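Comadska G2 parallel gripper - twin arm bench kit

Two-finger gripper, black, sold singly or as a matched pair. Fits the Argate arm straight off, four bolts. Kushnir arms need the adaptor ring (in the box, dont bin it with the foam).

In stock at Flomuvthorpe. Order before noon, goes out same day.

Opening up to 90 mm. Price 1,086 the pair, ring and cables included. Singles on request, ask for Ekaette Oyewole in sales.

What we tried it on: mugs, small cups, cloth, thin plastic bags. Same bench for everything, left arm and right arm, swapped fingers halfway through.

Mugs - fine by the rim, fine by the handle if you come in square. Cups - fine, turn the force down first or they skid. Cloth - good once the rubber pads are on. With bare fingers it pinched one layer and let go. Plastic bags - still the weak spot. Go in steep and slow, close late.

Against the old G1: quicker to close, quieter, wrist is shorter so you get closer to a shelf leg before anything touches. Heavier though. Check your payload before you order teh long fingers.

Controller: use firmware 101 or later. Older ones will run it but the force setting does nothing.

Cables - leave slack at the wrist joint, then clip along the arm. Too tight and it pulls at full reach. Too loose and it drags over the work. We still get this wrong on the right hand side.

Pads are a wear part. Ours were changed at 1,000 cycles, spare set is in the bag with the bolts. Returns within 30 days, unbolted and clean please.

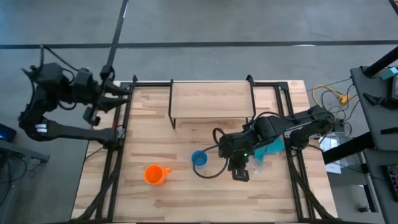 Ľudovít Šimko: Bought the pair for Kushnir arms, ring fitted with no fuss. Agree on bags, ours slip too unless the pads are new. Do you sell the pads on their own yet?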